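Finishing the bench top, second attempt

The first finish on the bench failed in November. I had used Malodix water-based poly, three coats, and it lifted in a ring wherever a mug had stood. I stripped it back to bare timber and started over with a hardwax oil from Oláh. Notes follow, mostly so I can repeat the process on the shelves.

Sanding went 80, 120, 180 and stopped there. The tin says not to exceed 200 and I see no reason to argue. Finer grits close the grain and the oil sits on top in a film, where it stays tacky. I vacuumed between grits and wiped down with metho before the first coat.
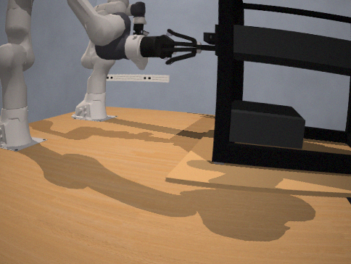

Light orange-brown timber against a blue-grey wall.

Colour is the main thing people ask me about. Oil darkens most timbers by a shade and warms them, and the only reliable test is an offcut sanded to the same grit as the top. Ott Bite sent me a sample card with seven tints on it. I tried two and went back to clear - the tinted versions showed every lap mark.

Application is simple enough. Pour a small puddle, spread it with a white pad along the grain, wait 15 minutes, then buff off everything that will come off. Whatever is left standing will cure as a sticky patch.

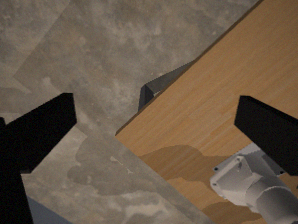 Edges and end grain need separate treatment. End grain drinks the first coat, so I flood it twice before touching the face, and I ease the arris with a few strokes of 180 first. A sharp corner won't hold a finish for long.

Rags go flat on the concrete outside to dry, or into a bucket of water. Don't ball them up in the bin.

Second coat after 24 hours, light duty after two days, full cure in three weeks. The shelves are next, once the Russka sander has a new pad.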